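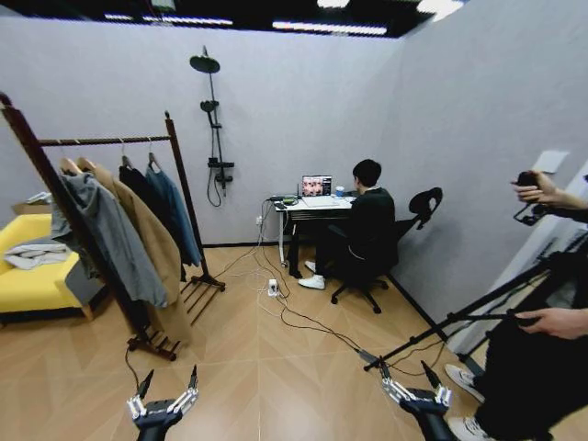

December, gone ten at night, and I still can't feel my toes. Choir went on for ages because Birthe wanted the carol with the awful high bit done again (four times!) and the church heating had packed up. I kept my coat on throughout and sang into my scarf. Villads brought a flask of something he called soup.

Got the 30 home and missed my stop reading, so I walked back along the canal, which was lovely — all the boats had their lights up. Rang Mum when I got in. She's decided on goose this year and wants me there by noon to do the sprouts.

Must remember: stamps, a present for Bernd, and ring the dentist before they shut for the holidays. Hot water bottle's filled and I'm two chapters from the end of my book, so that's me off to bed.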